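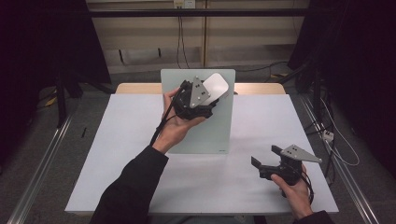
The flicker gets worse when the lights are turned down, and it is worst in the last quarter of the slider's travel, Jihad Awad wrote in reply to the September issue. At full output I can't see anything. At low output I get a headache by midmorning, and a pen moved quickly over the desk leaves a row of separate pens behind it. Has anyone looked at the dimmers, or only at the lamps?

Both have now been looked at. The item in September dealt with lamp replacement only and should have covered the controls as well.

Lighting flicker in the Nivgate workrooms: findings and schedule
2020-02-16

The ceiling fixtures on the workroom floors are LED panels, each with its own driver above the ceiling tile. The driver takes line voltage and supplies the panel with a controlled current. An LED responds to a change in current almost at once, so any ripple that gets through the driver shows up as a change in light output. The old fluorescent tubes had a phosphor coating that went on glowing for a short time between pulses and hid part of the variation. An LED panel has less of this to rely on, and the driver has to do the work.

There are two ways to dim such a panel. In the first, the driver lowers the current and the light stays continuous. In the second, the driver keeps the current at its full value and switches it on and off, and the eye averages the result. The second method is cheap and holds the color of the light steady over the whole range, which is why it is common. If the switching is fast, the user does not notice it. If it is slow, moving objects break up into separate images, as in the letter above. People differ in how well they see this. A person who sees nothing wrong may be sitting next to one who can't work in the room.

The original fixtures at Nivgate came with Kirnusow drivers, which switch at every setting below full output. That matches the reports. At full output the current is continuous and the light is steady. As the slider comes down, the off part of each cycle gets longer, and the gap between one image and the next gets easier to see. Replacing the panel does nothing, as the new panel is fed by the same driver. This explains why the rooms that received new panels in September produced as many complaints as before.

What was measured

Lévesque, the electrical contractor for the building, took readings in 18 workrooms with a light sensor and a scope. The sensor was set face up at desk height, under the fixture nearest the door, with the blinds closed. Each room was read at full output, at the middle of the slider, and at the lowest setting that kept the panels lit. The sensor trace gives the highest and lowest light level in each cycle. From these one gets the percent flicker, which is the difference between the two divided by their sum. The frequency was taken from the same trace. Both are needed. A deep ripple at high frequency may be harmless, and a shallow one at low frequency may not be.

All rooms with Kirnusow drivers gave a flat trace at full output and a square one at the other settings. Two rooms also showed a slow drift on top of the switching. It was traced to wall dimmers whose control wires had been run in the same conduit as the line conductors. The drift came and went with the load on the circuit. Those control wires have been pulled and rerouted, and the drift was absent from the repeat readings.

Daylight makes the problem hard to pin down by eye. It adds a steady component at the desk, and this lowers the percent flicker without any change in the fixture. A seat by the window can be comfortable at noon and poor after sunset. Anyone reporting a problem should therefore state the time and the position of the blinds. Several reports from the fall could not be used because they gave only a room number.

Surfaces matter too, although less than the source. A glossy surface returns a small bright image of the panel, and the flicker in that image is as deep as in the panel itself. A matte surface spreads the light and mixes in whatever else is in the room.

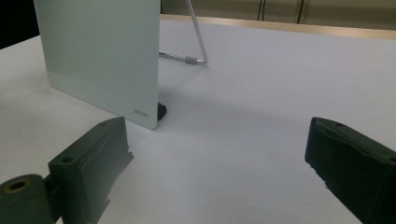

The contrast at a glossy surface is highest when the panel, the surface and the eye line up at equal angles, so a small change in tilt or a seat moved sideways is often enough to get rid of the reflection. This is a stopgap. It does nothing for the light falling on paper or hands.

Phone cameras are of limited use as a test. Dark bands across the preview show that the light is changing during the exposure, but a phone that adjusts its shutter on its own can make the bands appear or vanish under the same fixture. Please do not send band pictures as evidence for a room. The pen test is better. Hold a pale pen against a dark background, swing it from side to side at arm's length, and look for separate edges in place of a smooth blur. Do it at full output first for comparison, then at the usual working level.

What will be replaced

The replacement is a Stallon driver that dims by lowering the current. It fits the existing bracket and uses the same control pair, so the wall sliders stay. One sample was run for 22 days in a storage room at its lowest setting before the order was placed. The trace was flat at the start and at the end, and the case stayed within the temperature limit printed on its label.

There are two drawbacks. The new driver cannot dim as deeply as the old one, and the panels will go out a little before the slider reaches its stop. Rooms used for projection will need the switch by the door for full dark. The color of the light also shifts slightly toward yellow at low settings. The shift can be seen with an old and a new fixture side by side and is hard to see otherwise. To avoid mixed ceilings, each room will be changed over in full in a single visit.

Work goes floor by floor from the top. The ceiling tiles under each fixture have to come down, and this releases dust, so desks directly below a fixture should be cleared or covered the evening before. Power to the wall outlets is on a separate circuit and stays on. The emergency fixtures are fed from their own supply and are not part of this job.

Until a room has been done, the workaround is to leave the slider at the top and switch off one row of panels if the room is too bright. Rooms with a single switch leg do not have this option. Users of those rooms can ask the building desk for a diffuser sheet, which lowers the light level and leaves the slider alone.

Readings will be repeated in every room after the changeover, at the same three settings and the same sensor position, and the traces will be kept in the maintenance folder at the building desk. Reports on individual rooms should include the room number, slider position, blinds and time of day.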